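Chapter 6
Storing Things at Home

Most homes hold more than their owners can name. When the town of Skellbridge surveyed one apartment building in November, a family of four listed 2,809 separate items, from winter coats to teaspoons. Where those items are kept affects how much time people spend looking for them and how often they buy something they already own.

This chapter deals with storage inside the home. It begins with closed storage, meaning drawers, cabinets and chests, and then moves on to open shelves and hooks. Section 6.4 covers shared spaces such as hallways and laundry rooms.
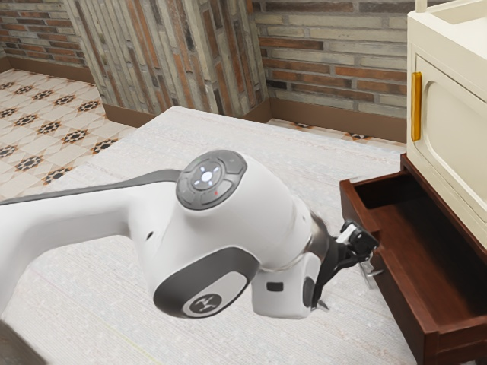 Figure 6.1 An open wooden drawer, with tiled floor and brick walls behind.

A drawer keeps out dust and light, but it also hides what is in it. Items at the back tend to be forgotten. Shallow drawers suit small things that are used daily. Deep drawers work better for bedding and sweaters, which can be folded and stood on edge.

Before you read on, choose one drawer at home and write down what you think is in it. Then open it and compare. Keep your list for the Biltham exercise at the end of Section 6.2.

Key terms: closed storage, open storage, reach zone, turnover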